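Stondora in the headset: worth it over the flat version?
Forum > Immersive film & VR shorts > Reviews and impressions
6 replies

marlowe_k
20 June 2023
So I finally sat down with Stondora last night, the Jima short that goes with the feature they're putting out in the fall. Runs maybe 11 minutes if you don't stop to gawk (I stopped to gawk). I loved the opening in the flooded station, the sound coming from behind you the whole time, and the bit where the diver swims right up to your face. I yelled! My dog left the room.

But then I watched the flat cut on my laptop and I kind of think it tells the story better? You can tell who is who. In the headset I missed the whole thing with the letter because I was looking at the ceiling. Am I just bad at this?

tinroof
You're not bad at it, they staged it badly. The letter is in one spot, the noise is in another, and everybody turns toward the noise. Pant had the same problem and people gave it a pass because the creature was cool.

gus in dayton
Disagree with tinroof. I caught the letter first time through. The light over the desk flickers right before, and if you're sitting in a swivel chair you'll swing around to it. If you're on a couch, forget it. I do think 400 bucks of headset for one short is a hard sell, but nobody is buying it just for this.

marlowe_k
I was on the couch lol. OK, will try the desk chair.

pennywhistle88
Lurker here, bought my headset in February mostly for fitness stuff. I watched Stondora in the bedroom with the lights low and it was the first one that didn't make me queasy. Misex had me flat on my back after five minutes with all that camera movement. This one lets you stay put.

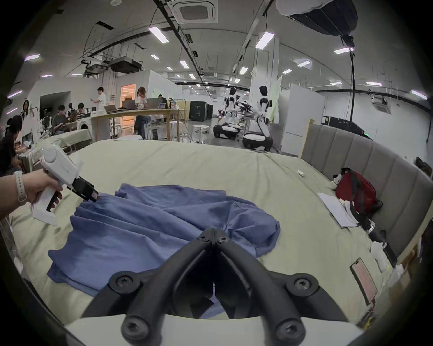 Re: Stondora in the headset

tinroof
Glad it didn't make you sick, but that's sort of my complaint. You stay put, so what is the headset doing for you? You get a big screen that wraps around. When the diver shows up, great, and then you're back to standing in a corner listening to people talk in the next room.

gus in dayton
You say "standing in a corner" like it's a bad thing. That's the part I liked! You feel like you're eavesdropping. I read an interview with Aparecida Dantas, the director, where she said she wrote it as a radio play first and only worked out where the viewer would be after the voices were recorded. Once I knew that I went back and watched the middle section with my eyes closed for a minute and it still works.

tinroof
If it works with your eyes closed then they should have sold it as a podcast.

marlowe_k
Update: did the swivel chair. Saw the flicker, saw the letter, and there's a second one pinned behind the door that I don't think is in the flat cut at all?? Somebody please check. It's just after the pumps shut off, look left and down. I also heard the captain's name properly this time, I had it wrong all the way through before.

Still not sure I'd show it to my mom as her first one. She'd hate the water.

gus in dayton
Second letter is not in the flat cut, I just scrubbed through it. Door's there but it's shut the whole time.

pennywhistle88
Ooh, going back in tonight then. Does anyone know if the save point lets you skip the station part or do you have to start over?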